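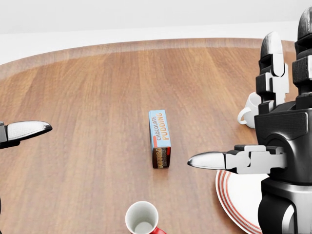

Mastering room notebook, August 11, 2021

Job: Wiren EP, vinyl premaster, side A

Transfers from the Patcombe sessions loaded at 24-bit. The mixes arrived with the bus limiter still on for tracks 1 and 3. Asked Patcombe for unlimited versions; only track 3 came back. Track 1 will have to be cut from what we have.

Low end is the main problem. The synth bass on track 2 is panned with a stereo chorus and throws the correlation meter negative through both choruses. Summed to mono below 90 Hz with the elliptical filter, then tried 315 Hz to hear how far it could go. At 315 the guitars fold in audibly. Settled on 90 and left it.

Sibilance on track 3, lead vocal. De-esser on the mid channel only. The label's notes asked for "more air", which works against this on an inner groove. Moved track 3 to second position and put the slow one last. Andard have approved the new order for vinyl; the digital release keeps the original.

Room notes

Left monitor has a resonance at 277 Hz on the sweep that was not there in May. Swapped amplifier channels and it stayed with the cabinet. Tightened the woofer screws, a quarter turn at most, and it dropped but did not go. Don't trust low-mid decisions on the left side until the driver has been out. Checked everything above on headphones as well.

The 625 Hz band on the old graphic EQ is scratchy again. Bypassed. Contact cleaner is finished, reorder.

Job: Effiong single, digital only

Revision 2. Client found revision 1 too loud, a first for this year. Backed the limiter off 2 dB and left the EQ alone. The fade now starts four bars later, per their note. Vocal-up and instrumental versions printed through the same chain with no level matching between them. ISRCs embedded in the main version only; the codes for the others have not come from the distributor.

To do

Reference lacquer for Wiren side A once side B timings are confirmed.
Pull left woofer, check surround and spider.
Label the two grey XLR looms at the patchbay end.
Back up Effiong session to the second drive, then clear the scratch disk.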